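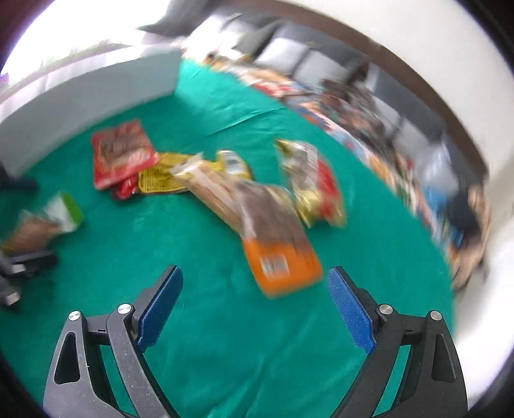
Chamada para participantes – Painel de degustação de cozinha regional Zeritz

A Zeritz, associação dedicada ao estudo e à divulgação das cozinhas regionais, torna pública a abertura de inscrições para o seu painel de degustação. O painel avaliará pratos servidos em restaurantes, tascas e bancas de mercado das localidades de Olell e Onsri, com vista à publicação do guia Histerance.

Vagas

Estão disponíveis 37 lugares, destinados a residentes em qualquer das duas localidades. Não se exige formação em gastronomia.

Atividades previstas

Cada participante realizará oito visitas a estabelecimentos indicados pela Zeritz e preencherá, após cada uma, uma ficha de avaliação relativa a sabor, tempero, textura, serviço e preço. As refeições incluem sopas, caldeiradas, grelhados de rua, arrozes e doçaria. As visitas são feitas sem aviso prévio ao estabelecimento e devem estar concluídas até ao final de agosto.

Requisitos

– Idade igual ou superior a 18 anos;
– Domínio da língua portuguesa, falada e escrita;
– Disponibilidade para refeições ao jantar e ao fim de semana;
– Ausência de vínculo profissional ou familiar com estabelecimentos de restauração das duas localidades.

As pessoas com alergias ou restrições alimentares podem candidatar-se, devendo declará-las no formulário. Os pratos serão atribuídos em conformidade.

Compensação

O custo das refeições é suportado pela Zeritz, mediante entrega de fatura. Acresce uma compensação única de 160 euros, paga após a receção de todas as fichas. As bebidas alcoólicas e as deslocações não são reembolsadas.

Candidatura

O formulário encontra-se disponível na secretaria da Zeritz, em Olell, e no posto de atendimento do mercado de Onsri. Deve ser entregue em mão até 31 de janeiro de 2024, acompanhado de um texto de uma página sobre uma refeição recente – boa ou má – tomada fora de casa. Não serão aceites candidaturas incompletas.

Os candidatos selecionados serão contactados por telefone e convocados para uma sessão de preparação, de presença obrigatória.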